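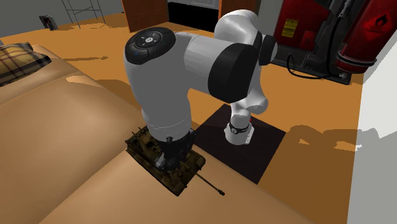
Helju Juška thinks we should stop adding new objects for a while and go deeper on the ones we have, and after reading through her comments on the last batch I'm mostly convinced. Her point is that the learner already copes with a new shape fairly well, and what throws it is the same shape lying at an angle it hasn't met, on something that isn't flat. So that was today.

24 December 2025

Sim only. Couch set, toy tank, arm on its base beside the couch. Target was 200 kept demos and I stopped at 196, which I'm very happy with! In June a full day of teleop got us 106, and those were all on the flat table, with blocks.

What changed: Niall's new Nustow build lets me reset just the object and leave the arm where it finished. I used to send everything home between tries and wait for it. Now I let go, hit reset, the tank drops in at a fresh yaw and I'm already moving. It also means the start poses are all over the place, and I think the learner will like that a lot more than 196 copies of the same home position.

Grasp notes, tank:
Coming down on the turret from above is the one that works. Fingers across the short side of the hull, then close slowly.
The barrel is a nuisance. If a finger touches it on the way down, the whole tank spins and you've lost your approach. I kept a few of these where I recovered cleanly and tagged them "recover". Please don't filter them out, they're the best ones in the set.
Grabbing by the rear deck looks fine until you lift, then the nose drops. Threw those away.

Couch notes:
The sloping part is where all the fun is. The tank settles differently every time and the contact solver mostly behaves. I had 7 episodes where it sank into the cushion by a visible amount - same bug as before, I think, and it only happens when the drop height is at the top of the range. Dropped all 7 (they aren't in the 196). I've lowered the maximum for now, but somebody should look at the collision mesh along the raised edge.

Tried 3 lighting presets, mostly the warm one. The shadow of the arm moves over the floor quite a bit between them and I'd like to know if the policy cares. Easy to test: train on warm, evaluate on the other two. I can set that up in Lill without touching the recorder.

One thing I got wrong. For the first stretch I had action smoothing switched on from the Hirnmont demo config, so the recorded commands lag what my hand did. The episodes replay fine, but the gripper closes a touch late in all of them. I've put them in their own folder, marked "smoothed", and re-recorded the same yaws without it. It would be neat to train on both and see how much it hurts.

Also played back a handful at double speed and they still held the tank. Didn't expect that at all. Wouldn't read too much into it, the friction is set generously.

To do:
- push today's set to Flollov, with the tags
- ask Niall MacBrayne if the reset can tilt the object as well as turn it
- write down the drop range somewhere other than my head
- start a small training run overnight and leave it alone

Helju, if you get to this before me: take a look at the "recover" episodes first. There's one where the tank goes almost all the way around, and I follow it with the wrist and still get it. I've watched it far too many times. If the learner picks up even a bit of that I'll be thrilled.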